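川沿いの旧製氷工場、集合住宅と市場に再生へ 設計者メナカ・シリワルデナさんに聞く

2024年5月

町の南側、川沿いに長く閉じられたままだった旧ナナヤッカラ製氷工場の建物が、住まいと屋内市場を組み合わせた施設に生まれ変わろうとしている。計画を進めるのは設計事務所メルラ。先月、町に建築許可の申請書を提出した。設計を率いるメナカ・シリワルデナさんを事務所に訪ねると、机に向かうなり話が始まった。

「最初に中へ入った日のことは忘れられません。天井が高くて、川からの光が奥まで届いていたんです。壊すなんてもったいない、とその場で声に出していました」

申請によると、れんが造りの本棟は外壁を残して改修し、1階を市場、上階を住戸とする。東側の倉庫は取り壊し、跡地に新棟を建てる。住戸は両棟合わせて282戸。市場の床面積は901平方メートルになる予定だ。

「数字だけ聞くと大きな計画に思えるでしょう。でも新棟の高さは本棟の軒に揃えました。対岸から見た屋根の線を変えたくなかったので、そこはずいぶん粘りましたよ」

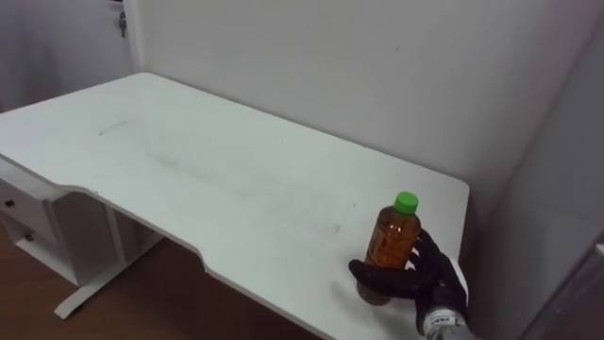
シリワルデナさんがいちばん熱を込めて語ったのは、本棟の中央を抜ける通路のことだった。かつて氷を荷車で川岸まで運んだ道を、そのまま誰でも通れる道として開くという。

「夜も門を閉めません。表通りから川まで、今はぐるっと遠回りしないと行けませんよね。それが歩いてすぐになるんです。市場で魚を買って、川を見て帰る。もう楽しみで仕方がない!」

住民の受け止めはさまざまだ。昨年10月に集会所で開かれた説明会では、車の量を心配する声が相次いだ。近くで自転車店を営むスニル・ガマゲさんもその一人で、今も不安は残っていると話す。

「建物を残してくれるのはうれしいよ。ただ、朝の橋はいまでも詰まる。搬入のトラックまで入ってきたらどうなるのか、そこを町にちゃんと見てほしいね」

この点を尋ねると、シリワルデナさんは図面を引き寄せた。当初案では搬入口が橋のたもとにあったが、説明会のあとで北側の裏道へ移したという。駐輪場も400台分に増やした。

「ガマゲさんには二度、図面を持って会いに行きました。自転車の置き場は奥行きが足りないと叱られて、描き直したんです。あれは本当にありがたかった。毎日その道を使っている人の目にはかないません」

構造の調査を担当したのは、アテル社の技術者イドリサ・ムリイティさんだ。れんが壁の状態は想像よりずっと良かったそうで、補強は内側に鉄骨の枠を添える方法で済む見込みだという。

「イドリサから電話をもらったときは、事務所で拍手が起きました。外側に補強材を付けることになれば、川側の表情がまるで変わってしまうところでしたから。あの丸窓の並びを残せるんです、全部ですよ」 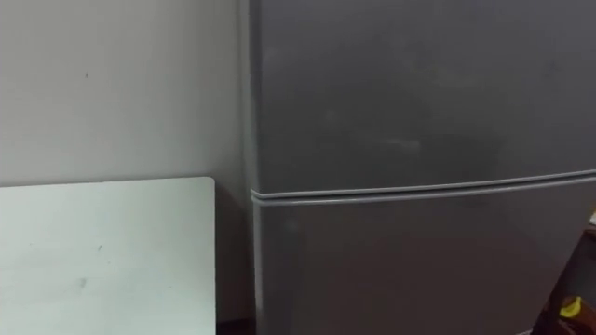
灰色の2ドア冷蔵庫

市場の区画については、出店者を地元から優先して募りたい考えだ。家賃の決め方は町と協議中で、まだ公表できる段階にはない。ただ、小さな店が短い期間から借りられる区画を設けることは申請書にも書き込んだ。

「祖母が市場で香辛料を売っていたんです。台ひとつ、秤ひとつの店でした。ああいう人が今日から始められる場所にしたい。事務所の若い人たちにも、まず台ひとつの店を描いてみて、と頼んでいます」

申請に対する意見書は、町の都市計画課の窓口で受け付けている。審査の過程で交通量の追加調査を求められる可能性もあるが、シリワルデナさんは「求められたら喜んでやります」と言い切る。許可が下りれば、まず東側倉庫の解体から着手し、本棟の屋根の修理を続けて行う。

帰り際、通路の舗装に使う石の話になり、また椅子に座り直すことになった。工場の床に敷かれていた石を一枚ずつ外して洗い、使えるものは川側の出口に敷き直すつもりだという。

「荷車の轍が残っている石があるんですよ。ぜひ見に来てください。工事が始まる前に見学会を開けないか、町に相談しているところです」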